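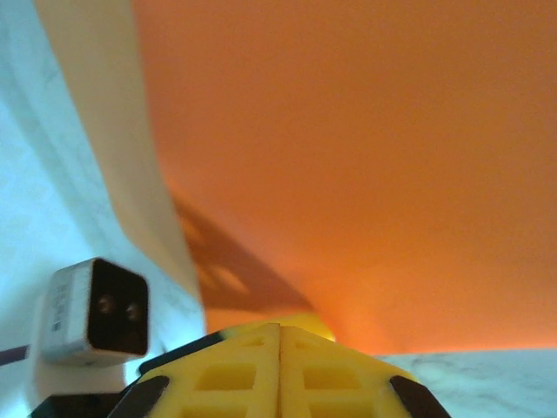

Opened by: bench 2 operator
Ticket 1057 | Project: Jamura | Opened 2025-12-09 | Status: waiting on parts

Problem: when we teach the task by remote control, the left finger lags the right on closing. The operator squeezes the hand controller, the right finger moves at once and the left one follows late. The fingers do meet at the center seam, but by then a small part has been pushed sideways.

Setup: wrist camera on, yellow lattice fingers with the black side pads, orange backdrop, marble-pattern surface. The task is to pick up the small white box with the two round holes in its black face and set it down facing the other way. Controller is the Taltano handheld, software is the Nolte recorder.

Tried so far:

Restarted the recorder and re-paired the controller. No change.

Swapped the controller for the one from bench 4. Same lag, so I put the first one back.

Ran open and close from the Nolte test page with no controller connected. Left finger still late. That rules out the remote link.

Power off, moved both fingers by hand. Right one is smooth. Left one has a tight spot near the end of travel.

Took the left finger off and cleaned the slide. Better for 10 cycles, then the lag came back.

Taught the same pick by hand guiding, holding the arm at the wrist and closing from the button. Lag is still there on playback. It does less harm at low speed - the box stays put if the approach is slow.

Recordings: there are 985 demos in the Jamura set. I went back through the newest ones and marked 23 where the box gets pushed before the grip. Please leave those out of training until somebody reviews them. The older ones look fine to me, but I only checked a few.

Reply from Zurnden support: they think the left slide is worn and are sending a new one. They asked us not to add grease. They also want the motor current log from a close with nothing in the grip. Uploaded, file is attached to this ticket.

Until the part comes: low speed only on bench 2, hand guiding preferred. If you have to use the remote, stop short of the box, let both fingers settle, then close.

Still open: does the grip need a new zero after the slide is changed? Asked Zurnden, no answer yet.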